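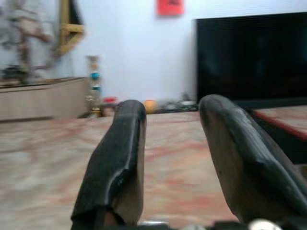 **Abril, 8:50. Sala Moreira**

Revisión de superficies antes de poner la mesa. Suelo de dibujo jaspeado, tonos rosados y tostados. Armario bajo beige: se queda donde está, con los adornos. Retirar lo pequeño que hay junto al zócalo, incluida la bola amarillo anaranjada.

- Limpieza de superficies claras: paño Tarner, jabón neutro Ekard diluido, 8 ml en 400 ml de agua. Sin vinagre. Con este veteado gris y beige las marcas se confunden con el dibujo; mirar al sesgo.

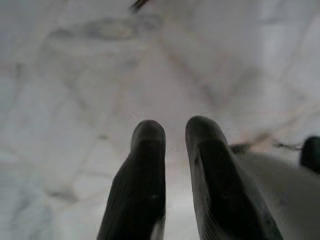 - Mesa plegable: tablero brillante de imitación o piedra, sin confirmar. Ref. Jedetti 564 según albarán. Canto rojo, patas metálicas oscuras.

Sobre el tablero: vaso magenta de plástico, cuenco de acero, tenedor.
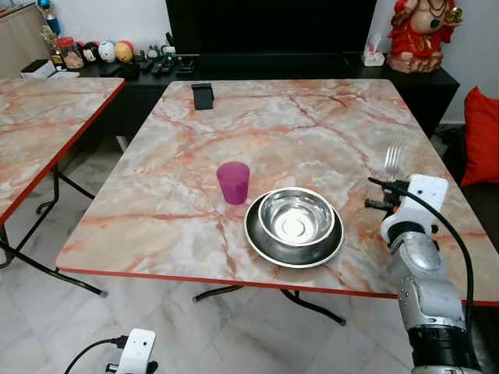
El cuenco tiene el borde ancho y más oscuro que el interior, pulido a espejo. Secar con paño aparte. Dejar 50 mm libres hasta el canto. Falta anotar el peso del cuenco.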